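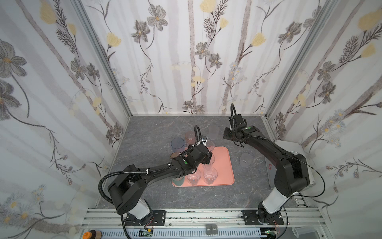 Slide 1. Grey and pale yellow flowers on three walls, larger at the two sides.

Hanging patterned paper in a small room
Speaker notes, May 2021
Evening course for home decorators, Flerkach

Slide 1 (leave it on while people sit down)

Good evening and welcome. Please check that everybody at the back can hear me. My name is Carola Mühlbauer. I have hung wallpaper for a living for many years, first with my uncle and later alone. English is my third language, so if I use a wrong word for a tool, please correct me.

Ask the room: who has papered a wall before? Who has papered a wall and then taken it off again? Wait for the answers.

Tonight is only about patterned paper and only about small rooms: a hall, a toilet, a box room, the corner under the stairs. Plain paper comes in November with Kanchan Tyagi.

On the slide, look at the size of the flowers. On the back wall you have daisies and small buds between the bigger blossoms. At the sides the petals are big. People believe that a small room needs a small pattern. I do not agree. A very small pattern becomes a grey fog when you stand two metres away. A big flower in a toilet can look generous, provided you decide where it will be cut.

Slide 2. Reading the label

Hold up the label from the Nokinau roll. Pass it round.

Explain the symbols slowly: straight match, offset match, free match. With a straight match, the same flower stands at the same height on every strip. With an offset match, the next strip moves down, usually by half of the repeat. Free match means that you do not need to care, and stripes are often like this.

The batch number. Read it aloud from every roll before you open the first one. Mine tonight is 974. If one roll says something different, take it back to the shop. Two batches can look the same in the bag and different on the wall, and mostly you see it in the evening with the lamp on.

Slide 3. How much to buy

Use the flip chart here, not the slide. The numbers on the slide are too small.

Measure the height in at least three places. Old floors are not flat. Take the biggest number and add ten centimetres for trimming. Then go up to the next full repeat. So if the repeat is 64 and the wall with the trimming is 250, you need four repeats, and four repeats is 256. Every strip costs you 256, also if you only use 240 of it.

Do not take away the area of the door. Beginners do this and are then one strip short. The piece from above the door must still match its neighbours.

My advice is one extra roll, always. Write on it which room it belongs to and put it somewhere dry.

Slide 4. Where to start

Find the wall which your eye meets first when you open the door. The best flower goes there. In a narrow hall it is normally the end wall. In a toilet it is the wall behind the cistern, and I am sorry, this is also the most difficult wall to reach.

Draw a vertical line with the plumb bob. Never use the corner as your vertical. Tell the story of the house in Prasertsri Road: I trusted the corner, and after five strips the stems were leaning like grass in the wind. With stripes between the flowers it is even worse, a stripe shows every millimetre. I paid for the new paper myself. (Keep it short. Last time I spoke too long on this and we lost the break.)

Slide 5. Corners

Most questions come here, so go slowly.

Do not bend a full strip round an inside corner. Cut it so that 2 centimetres go round. Then take the rest of the strip, draw a new vertical line on the second wall, and hang it over those 2 centimetres. You lose a little of the pattern. In a corner it is hardly noticed.

Outside corners: the same idea, but with a wider turn, and smooth it with the hand before you use the brush.

The last corner will not match. I say this clearly so that people do not go home and blame themselves. Choose the last corner from the beginning and put it behind the door or beside a cupboard.

Show the cutting with the 125 centimetre rule. Change the blade first – and change it again after every few strips, a dull blade tears the wet paper. Chih-ming Lau will hold the strip for me.

Break, fifteen minutes. Tea is in the side room.

Slide 6. Paste

For paper that is not non-woven, paste the back, fold it to the middle and wait for the time on the label. The same time for each strip. If one strip waits five minutes and the next one twelve, they stretch differently and your flowers will not meet in the middle, even if they meet at the top.

For non-woven paper, paste the wall. It is easier and I recommend it for a first room.

I use Jamum paste for both, but any paste that is right for the weight of your paper is good. Wipe the paste from the front at once, with a clean damp sponge. Do not rub.

Slide 7. Questions I am often asked

Can I paper over old paper? Sometimes, but I never do it.
Can I paper a bathroom? Yes, with a fan that works and not inside the shower.
Should the ceiling be papered too? Pao-chu Fung did it in her hall and it is very nice. I would not begin with it.

Slide 8. Practice

Two people at each board. Shuk-fan Chow gives out the offcuts. Everybody hangs two strips with an offset match and goes once round a corner. Collect the blades at the end and check that the buckets are emptied outside, not in the sink.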